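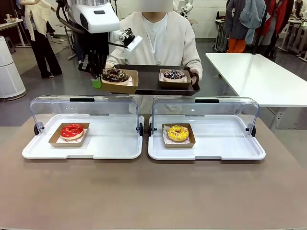

I did the donut counter walk-through for the Poltlow open day on Friday morning, using the same sheet as last September with my notes typed in after each line. I went a bit slower over the covers this time (we cracked one at Saltar and I'm still hearing about it!). They get lifted by the black strip along the top edge, and they should stand up at the back without anyone holding them, so I tested both before I let any boxes go in.

**Display trays and covers**

- [x] Covers stay up when raised. *Fine, left and right.*
- [x] Hinge knobs snug. *Right one needed a quarter turn. Please don't crank these, they're only finger tight.*
- [x] Trays wiped and dry before loading. *Yes, did it myself.*
- [ ] Spare cover in the van. *Nope. Ordered from Ko, 2 of them, order 2000 on the sheet.*

**Boxes and liners**

- [x] Every donut in its own lined box. *Yes, and the new liners don't stick to the glaze nearly as badly.*
- [x] Allergen cards printed. *Printed, but somebody left them in the Clandden crate, so I went back for them.*
- [ ] Box stock at 88 or more. *We had 50. Fine for a morning, not for a full day.*

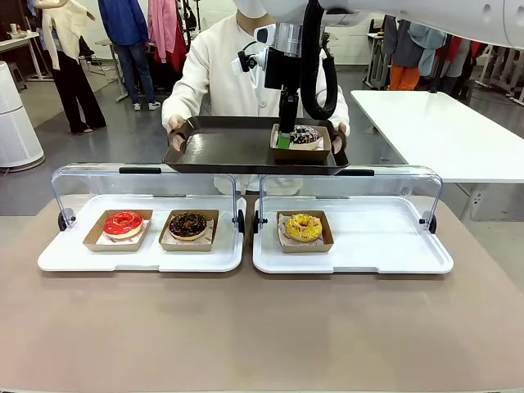
Carrying is the part I fuss over, as anyone who's worked a counter with me knows. My rule is two hands on the brown tray, always, even when you've only got one box left and you feel silly doing it. With the box over on the right half like that, the tray wants to tip, so I'd like the last one slid to the middle before anybody turns around.

**Carrying and floor**

- [x] Serving tray held with both hands. *Yes.*
- [ ] Last box centered on tray. *Needs a reminder.*
- [x] Floor dry behind the table. *Dry at 1st check and again before we opened.*
- [ ] Coats and bags kept off the counter. *Mostly! One scarf, moved.*

Result: pass, with the open boxes above to clear before the next one. I'll chase Ko about the covers on Monday.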